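Can a robot do my chores yet?

I get asked this a lot, so I put the answers on one page. I write about home and shop automation for fun, and I try every machine I can get my hands on.

So, can it?
Some of them, slowly, on a good day. Most of the work right now is still people with hand-held grippers, under a ceiling full of bright lights. 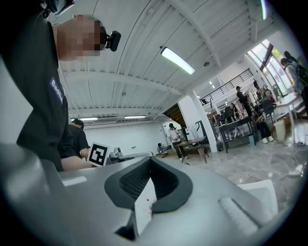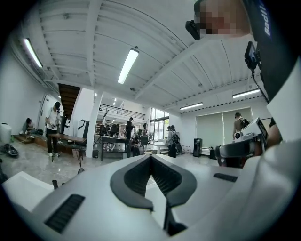 Hand-held grippers up close, with the stairs and the big windows farther back

Why would a person hold the gripper?
The machine needs to learn the move from somebody, and folding a towel is hard to explain in code! Your hands already know it.

Which chores are closest?
Wiping a counter, sorting parts into bins, picking up socks. I gave the Rindico arm 3 tries at a sock pile in November and it got 2 of them right (I was thrilled, my family less so).

And the farthest off?
Fitted sheets. Also anything wet and breakable at the same time – wine glasses, mostly.

What about small shops?
Better news there. The Hutapea sorter at our local hardware store went through 962 screws in one evening without a jam. Same part, same spot, over and over – machines love that.

Should I buy one now?
I'd wait. The Grasana is the one I'd watch if you have a big kitchen, but it still wants you standing next to it.

Do you own one?
Just the little Esen floor sweeper. It gets stuck under the couch and I still like it.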